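Setting up two needle drivers before a suturing session

Posted in December by the bench tech at Plovico, Drokbridge

I get asked about this every time we have new people on the robot, so I finally typed it up! It's how I get the two instrument arms ready for suturing on our training setup. Our cell is the one with the Jelínek cable-driven arms, so if yours is different, some of the menu names won't match.

Start with the power on and the arms parked. Seat each instrument on its carrier and push until you feel it click, then give it a little tug (I've had one drop into the tray, and that is not a fun noise). Let both arms run their homing move all the way through. If one stops halfway and throws code 763, take the instrument off, turn the drive discs back to center by hand and try again.

Next, jaws. Open and close each side slowly from the console and watch the tips. I want them to meet along the whole length, with no gap near the pivot. Look hard at the serrations too, because dried gunk in those little grooves will let a needle roll no matter how much grip you dial in. A soft nylon brush gets it out. Please don't use a pick!

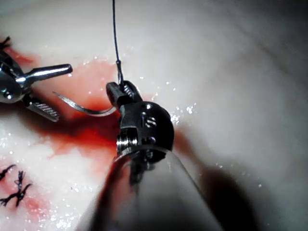 Grip force comes after that. I start low and go up one step at a time until a curved needle stays put when I nudge it sideways with the other instrument. Too much grip chews up the thread and wears the cables early, so stop as soon as it holds. Save the setting under each arm separately. They're never quite the same.

Then do a few slow handoffs, right to left and back again. You're checking for lag here. If the wrist keeps drifting after you stop moving, the cable tension is off and you need the tension routine, page 2 of the service menu. Mine usually wants it every other Wednesday or so, more if the students have been rough.

When you're done, wipe down the shafts, run the rinse cycle and write the use count in the log. I pulled our last driver at 861 handoffs, when the wrist had started to feel mushy, and the new one felt so much better that I wish I'd swapped it sooner.

Comments

grukville_lab: The brush tip fixed our rolling needle, thank you! We'd been cranking up the grip for weeks.

stitchbench: Do you redo the grip setting after the tension routine?

Author reply: Yep, both arms, every time. It only takes a couple of minutes.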